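Asunto: Re: [tintes-naturales] Naranjas con cebolla que se van al marrón

Hola a todas y todos:

Contesto arriba y también entre líneas, que el mensaje de Araceli trae muchas preguntas y me han entrado unas ganas enormes de responderlas una por una. Llevo desde enero metida en las pieles de cebolla y tengo el cuaderno lleno de manchas y de números, así que aviso de que me voy a alargar.

Araceli Pacheco escribió:

> Buenas, lista. Llevo tres intentos con piel de cebolla sobre
> algodón y no consigo el naranja. El primer baño me dio un amarillo
> mostaza bonito, el segundo un tostado y el tercero directamente
> un marrón de saco de patatas. Uso alumbre, más o menos a ojo, y
> la misma olla siempre. La tela es una sábana vieja, lavada mil veces.

Lo primero, el «a ojo». Con lana te lo perdona casi todo, pero el algodón es otra historia. Yo peso la fibra en seco y de ahí saco lo demás. Para que tengas una referencia, mi última tanda fueron 569 gramos de tela de algodón, con alumbre al 20 por ciento sobre ese peso, y un baño de taninos antes. El tanino es la mitad del asunto en las fibras vegetales. Si te lo saltas, el alumbre se agarra mal y luego el color se va en el segundo lavado, o sale a parches.

Para el tanino uso agalla molida cuando tengo, y cuando no, cáscara de granada. La granada ya amarillea por su cuenta, así que empuja hacia el naranja desde el principio, ¡y huele muchísimo mejor! Tengo pendiente probar con hojas de zumaque, que por aquí crece en las cunetas, pero habrá que esperar a que broten.

> ¿Puede ser la olla? Es una de hierro esmaltado que era de mi
> madre, con algún desconchón por dentro.

¡Ahí lo tienes! Mira esos desconchones. El hierro, aunque sea poquísimo, oscurece y apaga todos los colores que llevan tanino, y la cebolla ya trae bastante de por sí. Mi primer año lo pasé entero convencida de que las cebollas de mi pueblo eran raras, y era un colador oxidado. Guarda la olla de tu madre para los grises y los verdes oliva, que ahí te va a dar alegrías, y hazte con una de acero inoxidable, aunque sea de segunda mano. La mía es de un restaurante que cerró, tiene una abolladura tremenda y cabe una sábana doblada sin apretar.

> Y otra duda, ¿vosotras mezcláis piel de cebolla amarilla y roja?
> He leído de todo.

Yo las separo. La amarilla da los dorados y los naranjas, y la roja, según el agua, me ha dado desde un verde raro hasta un pardo rosado. Mezcladas tiran al marrón, y puede que en tu tercer baño hubiera más roja de la que crees. En la frutería me guardan una bolsa y la clasifico en casa con la radio puesta, que es un trabajo la mar de agradable.

La cantidad: para los 569 gramos gasté el mismo peso en piel seca. Parece una barbaridad, porque la piel de cebolla no pesa nada y abulta como un colchón. Con la mitad sale un dorado precioso, de miel clara, pero el naranja tostado pide baño cargado. También ayuda dejar las pieles en remojo desde la noche antes, calentar despacio y no dejar que hierva a borbotones. Yo apago cuando veo que humea bien y dejo la tela dentro hasta la mañana siguiente.

> Por último, ¿qué le echáis para subir el naranja? Una compañera
> me habló de bicarbonato, pero me da miedo cargarme el baño.

Un pellizco de nada, disuelto aparte en agua templada, y sacando la tela antes de echarlo. El baño cambia delante de tus ojos, de té flojo a un rojo de teja, y la primera vez di un grito en la cocina. Vuelves a meter la tela, la mueves todo el rato un buen rato y la sacas en cuanto te guste, teniendo en cuenta que al secar baja un tono largo. En lana y en seda no lo haría, que lo alcalino las estropea. Para algodón y lino, sin miedo.

El agua cuenta también. La mía es durísima, de las que dejan el hervidor blanco en una semana, y con ella la cebolla se va un poco más al naranja que con agua de lluvia. Hice la prueba en dos tarros de cristal, con retales de la misma funda de almohada, y la diferencia se notaba desde la puerta. Si alguien de la lista tiene agua blanda y se anima a repetirlo, me encantaría comparar muestras por correo postal. Os mando yo las mías primero.

Y ya que estamos con naranjas, os cuento lo de la rubia, que es mi otra obsesión de este invierno. Un baño de cebolla bien cargado y, encima, una segunda inmersión en el agua sobrante de la rubia - la tercera o cuarta pasada, cuando ya no da rojo y la gente la tira - deja un óxido cálido que no he conseguido de ninguna otra manera. Con 200 gramos de raíz tuve para el rojo principal y para todos esos baños flacos de después. No tiréis esos fondos, por favor. Los guardo en garrafas con la fecha escrita y aguantan unos días en el sitio más fresco de la casa.

La temperatura en la rubia sí la vigilo con termómetro, porque si te pasas de calor salen los pardos y adiós al rojo. En la cebolla soy mucho más despreocupada.

El color que busca Araceli anda en esa gama entre teja y óxido, aunque por escrito cada una se imagina el suyo. 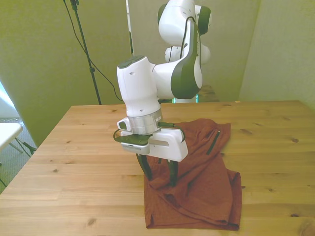 Tela naranja óxido sobre mesa de madera clara, con un brazo robótico blanco y verde oscuro encima.

Yo a ese tono lo llamo teja vieja en mi cuaderno. Cada pantalla lo enseñará a su manera, claro, así que tomadlo como orientación y fiaos más de las muestras de tela.

Sobre la solidez a la luz, que salió en otro hilo: la cebolla tiene mala fama y parte de ella es merecida. Tengo una tira grapada a un cartón en la ventana del lavadero, con media tira tapada, y el lado descubierto ha perdido brillo, aunque sigue siendo un color que me pondría. Con el baño de rubia encima aguanta bastante mejor. Para cortinas no la usaría; para forros, bolsas, pañuelos y servilletas, encantada de la vida.

Lavado: jabón neutro, agua fría, secado a la sombra. Nada de vinagre en el aclarado, que lo he visto recomendado por ahí y a mí me apagó una pieza entera de golpe. Se recuperó metiéndola en agua con una pizca de bicarbonato, pero el susto no me lo quita nadie.

Resumo para Araceli lo que haría yo con la sábana: descrudarla bien (hervida con carbonato, aunque esté lavada mil veces, ya verás de qué color sale el agua), tanino, alumbre pesado, olla de acero y solo piel amarilla. Y antes de meter la sábana entera, un retal pequeño. Yo corto siempre unas cuantas tiras del borde y las voy sacando a distintas horas, con un nudo por cada una para saber cuál es cuál.

Si todavía te quedan los trozos marrones, no los tires tampoco. Con un poco de hierro a propósito se van a un gris topo muy elegante, y ahí la olla de tu madre te hace medio trabajo.

Cuéntanos cómo va, ¡y manda fotos de las tiras con los nudos puestos! Yo esta semana empiezo con la cáscara de granada sobre lino, y os escribo cuando tenga algo seco que enseñar.

Un abrazo grande y las uñas amarillas,
Maite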